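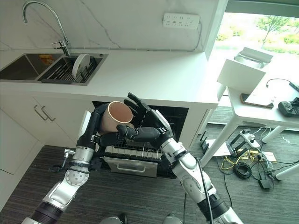
News > Press room > Product updates

Curner opens its kitchen to remote robot teachers

12 June 2026 | 2 min read

I've been writing press releases for Curner since February, and I finally get to write the one I wanted! Starting today, our two-armed kitchen robot can be taught new chores by a person working its arms from somewhere else. We call the teaching kit Leltard, and I've had my own hands on it.

If you've ever tried to explain to a kid how to put a cup on a rack, you know words only get you so far. So we skip the words. With Leltard, the operator moves, the robot's arms and fingers follow, and every move gets saved as a lesson. Do the job 50 times, with the cup tipped a bit differently each time, and the robot has something real to practice from.

We picked cups, plates and racks for the first lessons on purpose. A cup is round, it can slip, and most of us use one hand to hold it and the other to steady it (try it, you'll catch yourself). An oven rack makes things harder – it's low, it's made of wire, and the open door takes up room where you'd like to put your arms. My first go took me 9 minutes. The folks on our teaching team are a lot quicker than that, and very polite about it.

The first kits go to our partners at Lunde and Fletetti, who will each run three teaching stations in ordinary kitchens. Each station comes with the operator controls, two days of training and our lesson library. Partners can keep their own lessons private or share them with the others, and I really hope they share, as I'd love to see how other people load a rack!

We're taking names for the second round now. You don't need to know how to code, and you don't need to have worked with a robot before – I hadn't. Write to the Curner press desk for a demo, or to ask me anything about how the lessons are recorded.

Related
Lunde signs on for kitchen teaching stations
How we choose a first chore
Leltard: questions from our partners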